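Part 3: Setting up the desk and getting power to it

OK, the frame is together, the top is screwed down, and if you followed Part 2 you have one leftover bolt. Put it in the bag with the hex key and tape the bag to the underside of the top. I've moved apartments with this Hosivwood desk and I was very glad of that bag!

This part covers where the desk goes, how to lay out the power strip, and how to keep the cable from turning into a nest. Give yourself 60 minutes the first time. My neighbor Apolline Jacquet did hers in a lot less, but she had already cleared her wall and I was still dragging a bookcase.

What you need
A power strip with a flat base (mine is white, yours can be whatever)
3 stick-on cable clips
A soft cloth and a little dish soap
A pencil
A tape measure

Before you start
Read the label on the underside of your strip and find the maximum load. If you can't find a label, or it has worn off, please get a new strip. I mean it, they're cheap.

Placing the desk

1. Find the wall outlet you're going to use and check that you can still reach it with the desk in place. I like to be able to pull the plug without crawling (my knees have opinions).

2. Slide the desk toward the wall and stop when you have a hand's width left behind it. That gap is for the cable and the plug. If you push it flush you'll bend the cord hard right at the plug, and that's the worst place to bend one.

3. Press down on each corner. If the desk rocks, turn the foot under the high corner until it stops. Small turns! I overdid mine and had to go all the way around again.

4. Wipe the top with the soapy cloth, then dry it. White tops show every smear, and the clips won't stick to a dusty surface either.

Note: Skip the spray cleaners with alcohol in them. I tried one on my old Kernus table and it left a dull patch that never came out.

Laying out the strip

5. Leave the strip unplugged from the wall. Set it flat on the tabletop with the outlets facing up, over toward the right and well back from where your hands will be. Lefties, you may want to flip this whole section around.

6. Run the cable from the strip along to the left and let it head for the back edge in a loose line. Don't pull it tight. You want enough slack that you can scoot the strip forward to plug something in and then push it back.

7. Sit down in your chair and pretend to work for a minute. Reach for the strip. If you have to stand up, bring it closer. If your elbow hits it, push it away. Once you like it, make a tiny pencil mark at each end.

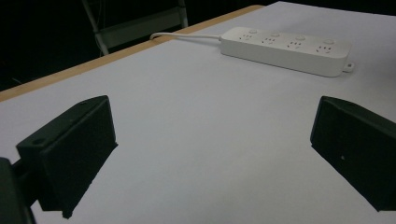
Fig. 3-1. Power strip on the tabletop, cable trailing left toward the back edge.

8. Stick the first clip on the back edge where the cable goes over. Put the other two down the back leg, and press each one hard while you count to 16. Then leave them alone until tomorrow before you hang any weight on them. Cirilo Carrillo, who proofread this guide for me, didn't wait and found his on the floor the next morning.

9. Snap the cable in and plug the strip into the wall. Turn it on if it has a switch.

CAUTION: Never plug one strip into another strip. If you run out of outlets, get a longer strip or use a second wall outlet.

CAUTION: No space heaters, kettles or coffee makers on the strip. Those go straight into the wall.

CAUTION: Drinks stay on the opposite side of the desk from the strip. If you do spill, pull the plug at the wall first and mop up afterward.

Plugging things in

10. Start with the bulky adapters and give them the end outlets so they don't cover their neighbors. Lamp and phone charger can take whatever is left.

11. Come back in an hour and lay your hand on the strip. A bit of warmth can be normal. If it feels hot, unplug it and don't use it again.

If you have the Dastetti drawer unit, don't slide it in yet. It goes under the left side, and you'll want to see where your cable hangs before you pick a spot for it. The drawers are in Part 4, along with the monitor arm.

Last updated Feb 2, 2019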